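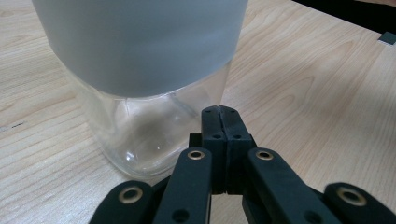 Figure 2. Wide glass jar with a pale grey upper band and a clear lower part, on a light wood-coloured tabletop.

3.2 Visibility of contents in partly covered jars

The second group of containers in our study are storage jars whose glass is not the same over the full height. In Figure 2 the upper half is wrapped in a pale grey band which does not let the eye pass, and the lower half is transparent. We call this type "half-clear". It was of interest to us for the reason that several participants in the Pemdale households kept dry food in such jars and had different habits for judging when to refill them.

In a fully clear jar, the level of rice or lentils can be read at any height. In a half-clear jar it can be read only when it has fallen below the lower border of the band. Participants used this border as a sign. One woman told us that she writes the item on her shopping list on the day when she first sees the top of the oats. Others said the jar always looked full to them until it was suddenly nearly finished. Albers (in an earlier report of our group) described the same habit with tins that have a small window.

The shape of the lower part also plays a role. The base is slightly squarish with rounded corners, and the curved walls distort what is behind them. In Figure 2 the grain of the wood can be recognised through the glass, but its lines are softened. For this reason we asked participants to judge the level with the jar at eye height as well as from above, as most people look at a jar standing on a table.

In total 254 judgements were collected from 37 participants. Of these, 61 judgements were made on half-clear jars. The jars were filled beforehand by Dong-geon Hyun, who did not take part in the interviews. Each participant wrote down the level as a fraction of the full height and did not touch the jar before writing. Judgements given in words only, such as "enough for this week", were kept in a separate list and are treated in Section 5.

Two households had removed the original lids and used lids from another set. We kept these jars in the sample, as the lid does not change what can be seen through the side.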